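Drolum Montagezelle im Test: Vier Monate Vormontage mit dem Roboterarm

Veröffentlicht am 2021-12-07 in Werkstatt & Fertigung

Wir bauen bei Galdale Gehäuse für Messgeräte, überwiegend kleine Serien. In der Vormontage arbeiten 14 Leute. Seit dem Sommer läuft dort die Montagezelle von Drolum, vertrieben und eingerichtet durch Prinmont. Gekauft haben wir sie für das Einlegen und Fügen kleiner Kunststoffteile, eine Arbeit, die bei uns keiner gern eine ganze Schicht lang macht.

Der Aufbau ist übersichtlich. Schwarze Tischplatte, weiße Randschienen, Schalen und Teile mit aufgedruckten Markern. Über die Marker bestimmt die Zelle die Lage der Teile, feste Anschläge braucht sie dafür nicht. Wer eine neue Variante anlegt, druckt Marker aus, klebt sie auf und lernt die Griffe am Tablet an. Für eine einfache Variante sind das bei uns 50 Minuten, am Anfang war es ein halber Tag. 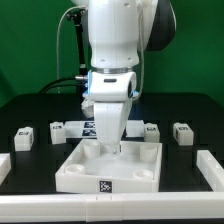
Im ersten vollen Monat kamen 1.641 Baugruppen aus der Zelle, im letzten 1.843. Von Hand waren wir auch nicht langsamer, das muss man dazusagen. Der Unterschied liegt darin, dass jetzt eine Person die Zelle betreut und nebenher prüft und verpackt. Früher saßen zwei am Tisch und haben nur eingelegt.

Entlassen wurde niemand. Die Stellen sind aber andere geworden. Zwei Kolleginnen legen inzwischen selbst Varianten an und sind dafür höher eingruppiert. Ein Kollege wollte damit nichts zu tun haben und ist in den Versand gewechselt. Die Pausen waren ein Streitpunkt: Anfangs sollte immer jemand neben der Zelle bleiben, was die gemeinsame Frühstückspause zerlegt hat. Jetzt wird die Zelle in der Pause angehalten, das kostet ein paar Teile und ist allen recht.

Weniger gut ist die Software. Fehlermeldungen kommen teils auf Englisch, teils als bloße Nummer. Verschmutzte Marker werden nicht als solche gemeldet, die Zelle sucht einfach weiter. Für die Nachtschicht, in der kein Einrichter da ist, haben wir uns eine eigene Liste mit den häufigsten Nummern an die Wand gehängt. Der Support von Prinmont ist erreichbar und freundlich, Ersatzteile für den Greifer haben allerdings einmal drei Wochen gebraucht.

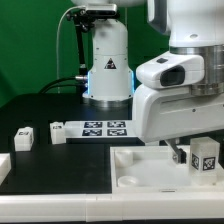
Teile und Schale mit Markern auf dem Arbeitstisch der Zelle

Zum Vergleich hatten wir vorher ein Angebot von Semple auf dem Tisch. Deren Anlage ist schneller, braucht aber für jede Variante eine eigene Aufnahme. Bei unseren Stückzahlen rechnet sich das nicht. Wer immer dasselbe Teil fertigt, sollte trotzdem dort anfragen.

Pluspunkte: Variantenwechsel ohne Umbau, schnell zu lernen, leise genug für Gespräche am Nachbartisch.

Minuspunkte: Fehlermeldungen, Lieferzeit bei Greiferteilen, Schulung nur für zwei Personen im Preis enthalten.

Wir behalten die Zelle. Über eine zweite wird im März entschieden, und bis dahin sollen noch zwei weitere Leute aus der Vormontage angelernt sein.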